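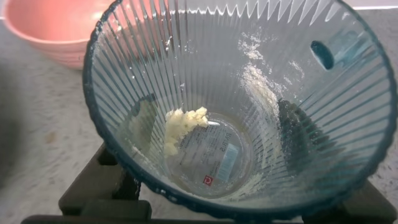 4. What happened when the second buyer turned up

I said in the last section that I would come back to the question of who buys the gas, and this is where I do it. Up to now I've talked about the Morent basin as if the rocks and the pipes were the whole story. For the people running the smaller fields they come a long way down the list. What they wanted to talk about, in nearly every interview, was the price they got at the gate and who was on the other side of it.

For most of the life of the basin there was one answer. Hendetti owned the trunk line, the treatment plant and the only contract with the city distributor, so a small producer could sell to Hendetti or leave the gas in the ground. There was no rule saying so. The law had allowed third parties to use the line for years, and I have a copy of the access code on my desk (it is very long and rather dull). But the code said access should be given "where capacity permits", and the company that decided whether capacity permitted was the one that owned the line. You can guess how often it did.

Then Pomevell came in. It bought a block of five ageing fields on the eastern side, and a few months later it asked for its own space on the line, with a customer of its own already signed up at the far end. I'd expected a fight over this, and there was a bit of one, but the regulator had been given new powers the previous May and used them fairly quickly. Pomevell got its space. What interests me is what happened to everybody else.

4.1 Prices at the gate

Figure 2 gives the monthly gate price for the small producers, before and after the line was opened. I've left out the two fields that were shut in for repairs, as their prices in those months are only on paper. The general shape is easy to see. Prices sit almost flat for the whole of the first period, well below the city price, and then start to climb about three months before Pomevell moved any gas at all.

[Figure 2. Monthly gate price paid to small producers, Morent basin, before and after open access. Source: producer invoices collected by the author.]

That early climb puzzled me for a long while. My first thought was that I had the dates wrong, so I went back through the invoices, and I hadn't. My second thought was that the city price had moved, but it was fairly quiet in those months. What I now think is quite simple. Hendetti's contracts with the small producers were coming up for renewal, and for the first time the producers had somebody else to ring. Several of them told me they had rung Pomevell mainly to be able to say that they had. One of them got a written offer, kept it in a drawer, and re-signed with Hendetti on better terms within the fortnight.

By the end of the period nine producers had new contracts, and only a handful of those were with Pomevell. So if I had measured the effect of opening the line by counting how much gas changed hands, I would have found next to nothing. I did measure it that way in an early draft – a colleague was kind enough to tell me it made no sense.

4.2 Was it really the access rule?

The obvious objection is that other things were going on at the same time. The treatment plant had a new unit put in, which cut losses, and some of the higher price could be Hendetti passing on part of that saving. I can't rule this out fully. What I can do is compare producers whose gas goes through the plant with those whose gas is clean enough to skip it. If the plant were behind the rise, the second group should have seen little of it. They saw very nearly the same rise as the first, and a touch earlier.

A second worry is more awkward. The producers who talked to me, and who let me go through their invoices, may be the ones who did well. People with a good contract like to show it off. I wrote to every small operator on the register and got replies from 60 per cent of them, a better response than I had hoped for, but the silent ones bother me. I know that at least two had sold up by then, and a firm that sells up after the line opens might be a firm the change didn't help. Or it might have got a decent price for its fields because of the change! I have no way of telling from here.

Hosseinzadeh, the field services firm that does the metering for much of the basin, let me check volumes for the operators who hadn't replied. Their output followed the same path as everyone else's, with no sudden drop. That is some comfort, though volumes aren't prices and I don't want to lean on it too hard.

4.3 The storage question

There is one part of the market that didn't open up, and I think it matters more than I first gave it credit for. All the storage in the basin is still Hendetti's. A producer without storage has to sell when the gas comes out of the ground, in the warm months as well as the cold ones, and the summer price in the city can be around 20 per cent below the winter one. Pomevell has got round this by signing a customer who burns the same amount all year. The smaller firms can't do that, or haven't so far.

You can see the result in the contracts themselves. The new ones are better on price but no better on timing, and some are slightly worse, with tighter limits on how much a producer may hold back from one month to the next. I asked the producers whether they had noticed the swap. Most had, and said they'd take the money. A couple of them plainly hadn't read that far, and went a bit quiet on the phone.

I haven't tried to put a value on those tighter limits in this section, as it needs the daily flow data, and those only cover the later years. The method for doing it is set out in section 5, together with the reasons I've treated the two western fields separately.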